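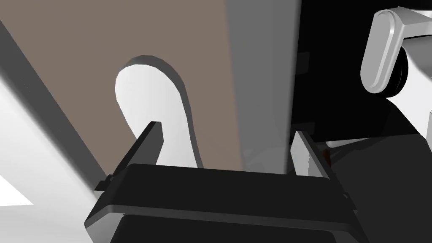 Drawing something black is the job most people in my Paltarville evening class put off for as long as they can, and I do understand, because the first try so often ends up as a flat, shiny patch of graphite with no shape to it at all. The trick is to go looking for the edges before you reach for your darkest pencil. On a matt black block with softened edges like the one at the top of the page, it's the slightly lighter grey rim, with its thin line of light, that parts the upper face from the darker panel underneath, and if you leave that line out the two simply melt together.

So, start with an HB and draw your outline very lightly. Anything will do for a subject (Hằng Khương brought in her grandmother's old iron kettle, and it was lovely to draw). Mark out the highlights as narrow shapes and promise yourself you won't touch them.

Next, lay a mid grey over everything else with a 2B, keeping your strokes loose and all going the same way. Have a cup of tea. Then go over the darker parts with a 4B, and after that a 6B, in thin layers, with a scrap of paper under your hand so you don't smudge it all. I usually spend almost 40 minutes on this bit, and I never mind.

If a highlight has gone grey, pinch a putty rubber to a point and dab gently. Rubbing will only polish the paper. A soft shadow on the table helps too, a shade or two lighter than the object itself.

Do pop your drawing on the shelf overnight and look at it again in the morning before you add any more.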